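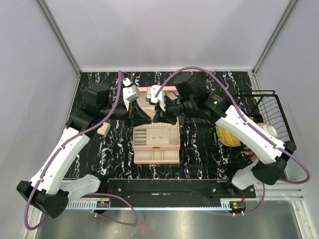 Fig. 1. Two-arm bench cell. Jewellery box with the lid up, both grippers over the back of it.

Week 5: Can machines do the chores yet?

Handout to go with the Wednesday lecture. Siwan Owen

Last week we looked at fixed automation, where the part comes to the machine in the same place every time. This week the question is what happens when it doesn't. Read section 2 before the seminar and bring your answers to the tasks at the end.

1. What counts as a chore

For this module a chore is a short job with ordinary objects, done in a place that was not built for the machine. Shutting a drawer is a chore. So is putting plates in a rack, folding a towel, or sorting mixed returns at the back of a shop. Welding a car door on a line is not, even though it is much harder work for a person.

Three things make chores awkward:

Variation. No two kitchens are laid out alike, and the same kitchen changes from breakfast to supper.

Contact. Most chores involve pushing, sliding or pressing on something. A small error in position turns into a large force, or the thing tips over.

Knowing when you are done. A person glances at a drawer and sees that it is still open by a finger's width. A machine has to be given some way of checking.

Dishwashers and washing machines get round all this by making us do the awkward part. We load them, and the box does the rest. Keep this in mind when you read a claim that a chore "has been automated". Ask which part.

2. The jewellery box

Look at Fig. 1. The box has a lid that stands up behind a top tray, with ring slots on one side of the tray, and a drawer at the front divided into compartments. Say the job is to close the lid. For a person it takes a second and no thought.

For two arms it breaks down like this:

a) Find the lid. Its edge may be hard to pick out, and the arms themselves may block the view of it.
b) Get a finger behind it without knocking it.
c) Push forward and down along the curve the hinge allows. A straight push will drag the whole box along the table.
d) Steady the box if it starts to move. This is where a second arm helps, but the two must then keep out of each other's way.
e) Let go, back off and check.

Step (c) is the one students tend to skip. The hinge sets the path, and the machine doesn't know where the hinge line is until it has either seen it well or felt it. There are two usual answers. One is to measure the box and plan the curve. The other is to let the arm be a little soft, so that it gives way when the lid pushes back. Most working systems now use some of both.

Note also what else is on the table: a wire dish rack on the right, a small block on the left. A planner has to treat these as things to avoid even when the job has nothing to do with them. In a real bedroom there would be a good deal more.

3. How the machine is taught

Programmed. Somebody writes down the positions. Quick to get going and easy to check, but move the box and it fails.

Shown. A person guides the arms through the job many times and a model is fitted to the recordings. Copes better with small changes. It can go wrong in odd ways when it meets something it has not been shown, such as a box with a stiff hinge.

Practised. The machine tries, is scored, and tries again, mostly in simulation. Good for movement, less good for soft or sticky things, which are hard to simulate properly.

You will meet all three in the lab. Huw Morris takes the first session and will go over the stop button and the keep-out line before anyone touches anything.

4. Reading a success rate

Worked example. A team reports that its arms closed a lid in 89 trials out of 100. Is that good?

As a lab result, fair. As a household machine, poor. Suppose a home helper does 12 small jobs a day and each one works 89 times in 100. The chance of getting through the day with no failure is 0.89 multiplied by itself 12 times, which comes to just under 0.25. Three days out of four, something goes wrong and a person has to step in.

Now suppose one failure in 1000. The chance of a clean day rises to nearly 0.99. That is closer to what people expect from an appliance, and it is a long way from 89 in 100.

Also ask:

Was it the same box each time?
Who put the box back between trials?
Did a slow success count the same as a quick one?
What did the failures look like? A lid left open is a nuisance. A broken hinge is a cost.

5. Shop floor against home

The shop floor is ahead, mainly on account of the conditions. Lighting is steady, the floor is flat, trained staff are nearby, and the same job may come up hundreds of times in a shift. A firm can also put up a guard or a fence – most families won't.

Homes have the advantage that speed matters less. If a machine takes ten minutes to clear a table while you are out, you may not mind.

My own view for this year: single steps, yes, in tidy conditions and with someone in reach. Whole chores from start to finish in a home the machine hasn't seen before, not reliably. You are welcome to argue with this in the seminar.

6. Tasks for the seminar

1. Pick one chore you did this morning. Break it into steps as in section 2. Mark the step you think a machine would find hardest and say why.

2. Rework the sum in section 4 for 5 jobs a day at 89 in 100.

3. Closing the drawer of the box in Fig. 1 looks simpler than closing the lid. Is it? Think about the direction of the push and what the box is standing on.

4. Elis Sayce and Widad Karaki will open the discussion on home against shop floor. Everyone else, bring one point for each side.

Written answers to tasks 1 and 2 go in the tray outside my office, one side of A4, name at the top.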